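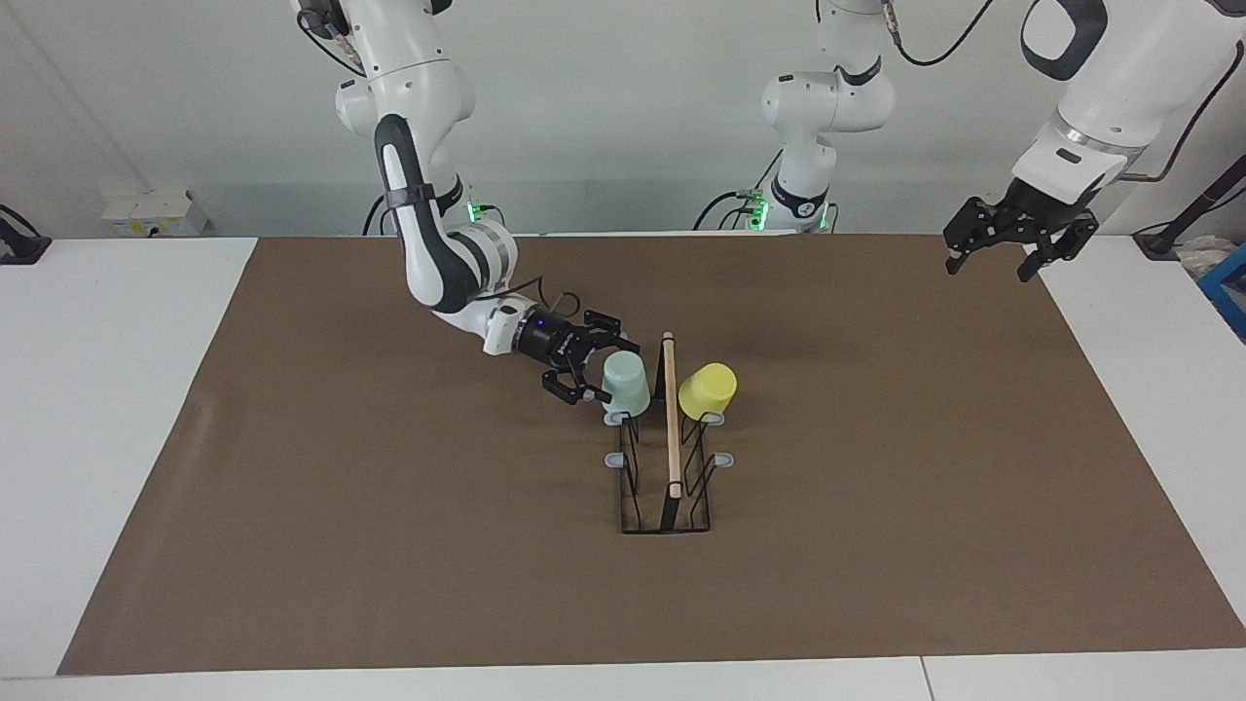

Progress report: Hudine handset and charging case
Prepared for Prikex, 4 Jul 2026

The short version is that the phone is nearly ready and the charging case isn't. We said in May that both would go on sale together, and I no longer think that's likely.

Handset

The screen supplier has settled down and the last batch from Escobar had far fewer faulty panels than the one before. The new camera software is in. It takes a decent photo indoors, though I wouldn't put it in the adverts yet. Marketing wants to call the battery "two-day". In our own testing it got there only with the brightness turned well down, and I have asked for the claim to be dropped until someone can repeat it on normal settings.

Charging case

The case is rated at 4,000mAh. What reaches the phone is a good deal less, and the first samples got warm enough that two testers took them off. Zinbridge says a revised board fixes this. They said the same of the previous board, so I'd like to see it run for a full week before we pay for tooling.

Trial users

We sent out 903 handsets. Replies have been slow and mostly kind, which I put down to people having been given a free phone. The useful part is the 38 returns. Most were for dropped calls when switching from wi-fi to mobile, a fault we can reproduce and have partly fixed. A few came back with no reason given and we are still chasing those.

Money

Spending on the handset is within the agreed amount. The case is over, by roughly the cost of the extra board. I have not moved money across to hide it.

What we need from you

A decision on whether the phone can launch alone. Sales would rather wait and sell the pair - their forecast assumes most buyers take the case, and I can't find where that figure came from. Please also hold the second case payment until the heat tests are in. The next handset software build goes to trial users once the call fix passes.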